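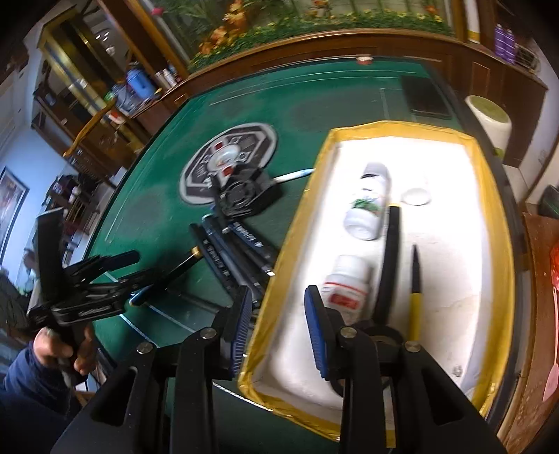 Yanling Tan

Saturday, April 23, 2022

Home | Articles | Laboratory Methods | Index

Haemolysis in blood samples

Haemolysis is the bursting of red blood cells, which spills their contents into the surrounding plasma or serum. It can happen inside the body, as in some anaemias, but in the laboratory the word usually refers to damage done while blood is being drawn, carried or spun. It is one of the most common reasons a sample is turned away, and a wonderfully rich subject for such a small pink stain!

Causes

A very fine needle, a hard pull on the syringe or vigorous shaking can all tear cells open. So can freezing, or a rough trip through a pneumatic tube.

Effect on results

Red cells hold far more potassium than plasma does, so even modest leakage pushes the potassium reading up. Lactate dehydrogenase and AST rise too. The red colour of haemoglobin also interferes with tests that measure light absorbance.

Detection

Older labs judged colour by eye against a printed chart. Modern analysers shine light through every sample at several wavelengths and report a haemolysis index, a lovely piece of everyday optics. Each lab sets its own cut-off for each test, and a sample fit for sodium may be quite unfit for potassium.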